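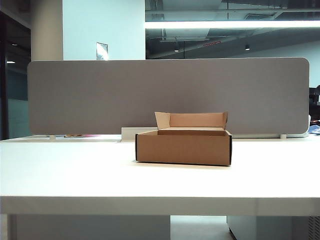

Presser un 45 tours à petit tirage : la marche à suivre

Ce guide s'adresse aux groupes et aux petits labels qui veulent sortir un premier vinyle 7 pouces sans passer par un distributeur. Il suit l'ordre dans lequel les étapes se présentent, du mixage à la mise en vente.

1. Choisir les morceaux

Un 45 tours accepte environ 4 minutes par face avec un bon niveau. Au-delà, le graveur doit resserrer le sillon et baisser le volume, et le bruit de fond devient audible. Si votre titre est plus long, prévoyez une version courte dès le mixage. Un fondu ajouté à la dernière minute s'entend presque toujours.

2. Préparer un master pour le vinyle

Ne donnez pas au graveur le fichier destiné aux plateformes. Demandez un master séparé, moins compressé, en WAV 24 bits. Trois points à vérifier avec l'ingénieur du son :
– les basses doivent être centrées ;
– les sifflantes de la voix doivent être traitées, elles saturent vite à la gravure ;
– les deux faces doivent avoir un niveau comparable.

Fournissez un fichier par face, avec les noms FACE_A et FACE_B, et une feuille indiquant les durées exactes.

3. Demander les devis

Écrivez à plusieurs usines en donnant les mêmes informations : format, vitesse, quantité, couleur, trou central large ou étroit, type de pochette. Vérifiez si la gravure, la galvanoplastie et les tests sont inclus. Pour notre premier disque, celui de Trurkarer, l'offre la moins chère ne comprenait pas les tests et revenait finalement plus cher que celle de Ruchti.

4. Faire graver les matrices

Le numéro de catalogue est inscrit dans la zone lisse, près de l'étiquette. Vous pouvez y ajouter une courte phrase, 30 caractères au maximum chez la plupart des graveurs. Relisez-la deux fois. Csaba Fodor, notre batteur, a son prénom mal orthographié sur toutes les copies du premier pressage.

5. Écouter les tests

L'usine envoie quelques disques à étiquette blanche. Écoutez-les en entier, sur deux platines différentes si possible – une bonne et une médiocre. Notez le moment précis de chaque craquement. S'il revient au même endroit sur tous les exemplaires, le défaut vient de la matrice et il faut le signaler. S'il n'apparaît que sur un seul, nettoyez le disque et réécoutez.

Répondez par écrit, même quand tout va bien. Sans accord, le pressage ne démarre pas.

6. Pochettes et étiquettes

Utilisez les gabarits de l'usine, en CMJN, avec 3 mm de fond perdu. Les étiquettes sont cuites avant le pressage et les teintes claires jaunissent légèrement. Ottilie Fuchs, qui dessine nos pochettes, évite les gris pâles pour cette raison.

7. Déclarer les œuvres

L'autorisation de reproduction mécanique se demande avant le pressage, y compris pour vos propres compositions si vous êtes membre d'une société d'auteurs. Comptez 10 jours ouvrables. Pour une reprise, indiquez le nom exact des auteurs et de l'éditeur.

8. Fixer la date de sortie

N'annoncez rien avant d'avoir validé les tests. Nous avions prévu un concert de sortie à Umville en mai et les disques sont arrivés en juin.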